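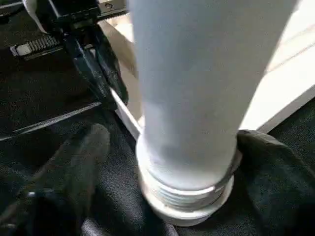
Home | Projects | Software | Gallery | Downloads | Contact

Print this page | E-mail this page

Gallery: Cluva grasp planning and control software
September
By the Avcombe software group

Cluva is the software we use at Avcombe to plan and run grasps on parts that don't sit flat or stay put. It takes images from the camera at the wrist, works out where the part is, picks an approach and drives the gripper to it. The page covers the September release and the bench work that goes with it. Most of the changes are in the last few centimetres of travel, where the planner used to be at its weakest.

The part on the bench is a white tube with a fine thread at the lower end and a wider round flange below it. It stands on black cloth, with the gripper finger to one side of it. Plain white parts are awkward for the perception stage. The side of the tube facing the light comes out nearly as bright as the white surface behind it, and the edge finder has little to work with there. The shaded side gives a much better line, so Cluva now fits the axis of the tube from the stronger edge and uses the weaker one only as a check.

The flange is a help. Its rim shows up clearly against the dark cloth and gives the fit a second shape to agree with. When the rim and the tube edge disagree by more than the set limit, the planner stops and asks for another view. The limit is in the settings file under "axis_check" and can be changed without a rebuild.

Threads are treated as a keep-out band. We don't want the finger pads closing on them, as the contact model assumes a smooth wall and the force estimate goes wrong on ridges. The band is found from the pattern of close parallel lines. A blurred view can hide part of it, so the planner adds a margin above the last line it finds.

Cloth is the other difficulty. It folds, and a fold beside the part can look like an obstacle or like part of the part. Earlier versions marked every raised fold as solid, and the planner then refused approaches that were perfectly safe. Folds are now given a soft cost. The finger may pass close to one but will choose a clear path if there is one. Anything hard, such as a board or the edge of a tray, is still a full stop.

Approach speed is set by distance. Outside 60 mm the arm runs at its normal rate. Inside that the controller drops to the slow rate and takes a fresh pose from the camera on every cycle. At 14 mm the planner hands over completely and the finger controller takes it from there. The handover used to cause a small jerk, which came from the two controllers holding different ideas of the current speed. They now share one state.

The gripper itself appears in the wrist camera's view at all times. Cluva masks it out using the joint readings and a model of the gripper, so that the finger isn't mistaken for an object on the bench. If you fit different pads or a strap, please redo the mask with the tool in the "calib" folder. An old mask is the most common cause of the "object too near" warning.

All runs are logged by Adugna, our recording tool. The set used for this release holds 3,715 approaches, with the images, joint readings and planner choices kept together. Adugna can replay any of them against a new build, and we do this every Friday before anything is merged. A full replay takes 52 minutes on the lab machine.

Finis is the small program that decides when a grasp is complete. It reads finger position and motor current and reports closed, slipping or empty. It still reports "closed" too early on soft parts. A fix is planned, and until then the hold time can be raised in the settings.

Notes for users of the previous version

Old settings files will load, but the fold cost will be set to its default. Check it before running on cloth. Mask files must be made again. Logs from the previous version can be replayed, though the shared speed state will be blank for those runs.

Projects | Software | Gallery | Downloads | Contact

Print this page | E-mail this page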